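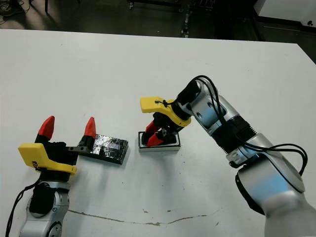

Two arms, red fingertips, one small tray.

Home | Reviews | Kitchen | Garage | Gadgets | About

Salian two-arm bench kit: can it do my chores yet?

Print this page | E-mail to a friend

So I finally got a proper go with the Salian, the two-arm setup my friend Gangadharan Nair has been raving about since October. I went in wanting one thing - somebody else to sort the junk on my workbench and maybe fold a dish towel while it's at it!

Good stuff first. The grippers are great. Those pointy fingers get down into a small tray without knocking it across the table, and a chunky block is no trouble as long as it's sitting out in the open (crinkly shiny wrapping and all). I gave it 30 tries at picking a loose part out of a tray and it got most of them, which is a lot better than the Medar I reviewed last year. That one mostly pushed things onto my floor.

Now the slow part. Oh boy, is it slow. Clearing a tray I'd do in a few seconds took around 2 minutes, and I caught myself leaning in to help. Dish towels were a mess. It can grab a corner fine, then it sort of loses track of where the rest of the towel went. Cups were okay, forks were hit and miss, and I wouldn't let it near my good glasses.

The cables bug me too. They loop out wide at the elbow, so leave more space on the right than you think you need.

Price is $1,809 for the pair, plus $500 if you want the Wondent software pack, and you do want it, the free one is pretty bare. For a small shop with the same boring pick-and-place job all day, I'd say go for it. For the house I'm keeping my money for now. My laundry is still my problem.

3.5 out of 5

We use cookies to remember your settings. OK | Learn more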